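Progress report: the Dido listening archive, September

Hi all,

You asked for something shorter than last time, so I'll try. The main news is that we've now got 1045 recordings copied off tape and safely stored twice, once in our own office and once at the Prirkberg library. That's the whole Pētersons collection plus most of the parish boxes (the ones with the mouse damage, which I was dreading and which played fine!).

What's left is the dance hall material. There are 75 reels in that group and I've only listened to 20 of them so far, partly because the labels are hopeless. One says "good one, keep" and nothing else. I've been typing up notes as I listen, with the dialect words spelled the way the singers say them, and I'd like to keep doing it that way even though it's slow.

On the money side, the grant has gone on tape transfer, storage and the workstation, in that order. Travel came in lower than planned because the Trenano families were happy to bring their tapes to us. I'd like to move what's left of the travel line over to transcription, if you're okay with that. Just a yes by email is fine.

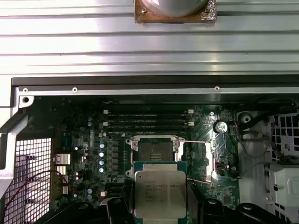

Inside a workstation, with the Xeon processor by its open socket.

Catalog work is going better than I expected. Every recording now has a place, a rough decade and a language, and I've started adding first lines for the songs so people can search for the one their grandmother sang. Searching by tune is still a dream — I've parked it until next year and taken it out of the work plan, so please don't look for it in the budget.

The open evening in Trenano was lovely. We played three lullabies and a very rude harvest song, and a woman in the back row knew a verse that isn't on any of our tapes, so we recorded her on the spot. I've had several calls since from people with cassettes in their attics. We'll need to decide how much new material we take in before the Dido site opens to the public, and my own feeling is that we should say yes to anything older than the parish boxes and start a waiting list for the rest.

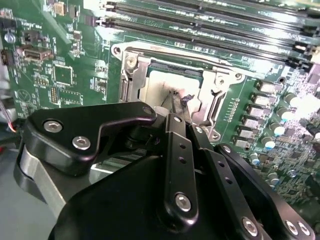

Green server board, socket at the center.

Permissions are the slow part. Three families haven't sent their forms back, and their recordings will stay off the site until they do. I'm going to visit them with paper copies and a cake.

Next up for me:
Finish listening to the dance hall reels
Send you the draft wording for the site's front page
Get a price for printing the song booklet

I still need your comments on the booklet cover — the blue one or the plain one?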